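Progress report to the Peixoto Fund, January
Prepared by Nafula Muli, Bunthorpe Voters' Forum

The second grant payment went to door-to-door work on the Trollska settlement bill. We set out to reach 300 households and have reached 200. The rest are on the north side, where two canvassers dropped out.

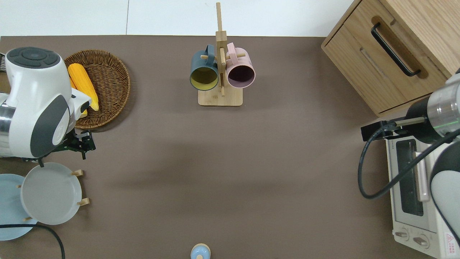 Our letter opposing the bill has gone to all 30 council members. Eight replied, mostly with form letters. Councilman Bremov's office agreed to a meeting — then moved it twice. We are still asking for a date. 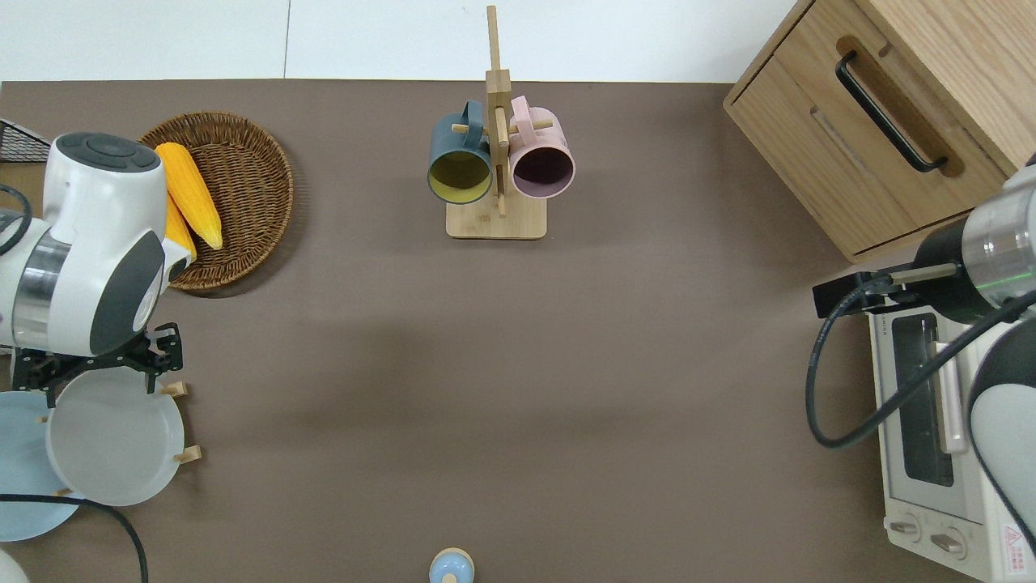
Mug tree with two mugs, and corn in a wicker basket.

Online, we were called foreign agents by two party accounts. We answered once, with our donor list, and left it there. Spending is on budget except for printing, which ran over after the bill's text was amended.

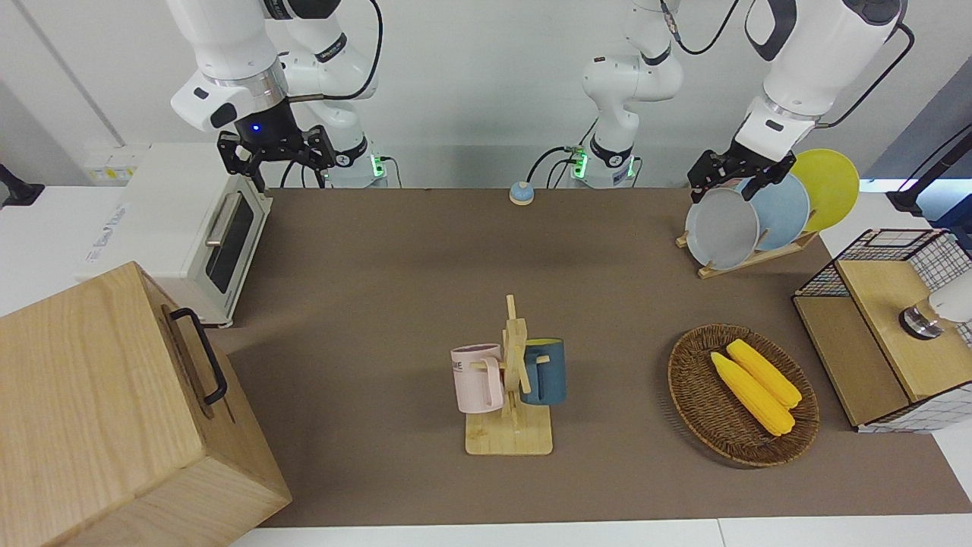

The brown mat and the two white arms.

Next period: finish the north side, hold the public forum, and send you the final accounts.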